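Breathing out, properly this time
Posted in October by the Nulalden Plodder

I have been given a new way to breathe and I can't stop going on about it, so now it's your turn!

My asthma has been with me since primary school and I'd always thought I had the measure of it. Then the nurse at the Gateck clinic watched me use my inhaler and very kindly told me I'd been doing it wrong for most of my life. I was breathing in far too fast, so a lot of it was landing on the back of my throat. She had me slow right down, hold it, and try again with a spacer. What a difference!

She also sent me home with a peak flow meter. My first reading was 321, and I've been blowing into the thing morning and evening ever since, best of three goes, all written down on a chart stuck to the fridge.

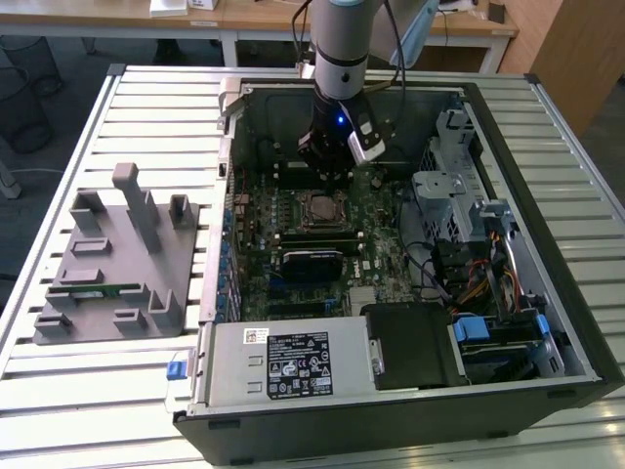

The chart is my favourite bit. You start to see things in it, like the dip after I'd cleaned out the shed, and the lovely steady run once I'd got the hang of the spacer. I took it along to my review and the nurse went through it line by line with me.

And I'm walking again! The path up to Bulta from our side of Henao climbs about 700 feet, and last spring I had to turn back at the second gate. This month I got to the top with two stops, wheezing a bit, grinning like a fool, and ate a cheese roll in the wind.

If it's been years since anyone watched you use your inhaler, do ask. It took ten minutes.

Comments

hillfoot: Same here with the fast breathing! Booked in for a check next month.

Marrowfat: Do you rinse your mouth after the brown one? I was told to and always forget.

Plodder: I do now, toothbrush straight after so I remember.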